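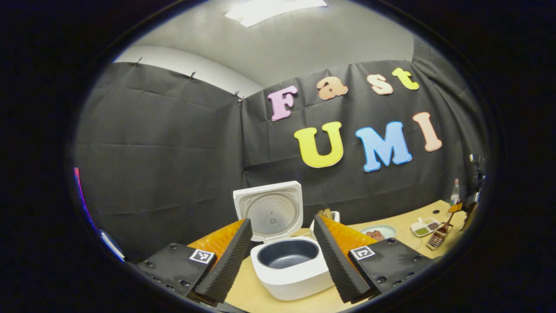
The rice cooker, lid up.

Home | Reports | Community Media | Funding | About | Contact

Open day at Radio Urnach

Thursday, February 16, 2023

I got off the bus in Urnach at ten in the morning and could already hear the station, which had put a loudspeaker on the sill over the bakery. What a way to be met!

Radio Urnach has been on the air from two upstairs rooms since August, and everything in them was paid for by listeners. The appeal brought in money from 1,172 people, most of them giving very small sums, and a lot of them seemed to be on the stairs ahead of me. Visitors were let into the studio in small groups between programs, and I went around twice (the second time I pretended to be looking for my scarf).

The studio is tiny and wonderful. Carpet on the walls, two microphones, a mixing desk bought secondhand from a station in Dresberg that was closing down. They broadcast 74 hours a week, and the rest is music off a computer. The morning news is read in both valley languages, one after the other, and I stood behind the glass for all of it with a big grin on my face.

Next door is the newsroom, where they put together the Rindaver, the printed sheet that goes out on Fridays. They print 700 copies and leave 200 of those at the clinic and the bus depot for people who don't go online. I took one home and read every word, down to the lost goat.

After lunch there was an open talk about money. Rent is covered until the summer, the transmitter license isn't, and they put the bank statement up on the wall for anyone to read. I have been to bigger outlets that wouldn't tell you what they spend on paper. The questions went on so long that the two o'clock show started late, and the talk simply carried on live on air.

I missed the one o'clock bus and the three o'clock one too. Go if you get the chance!

Comments (3)

sivakumar_fan: You forgot the Sivakumar hour! Best film music show anywhere, Sundays at six.

hilltop44: Is the stream working again? I get nothing after nine.

paperroute: The goat was found.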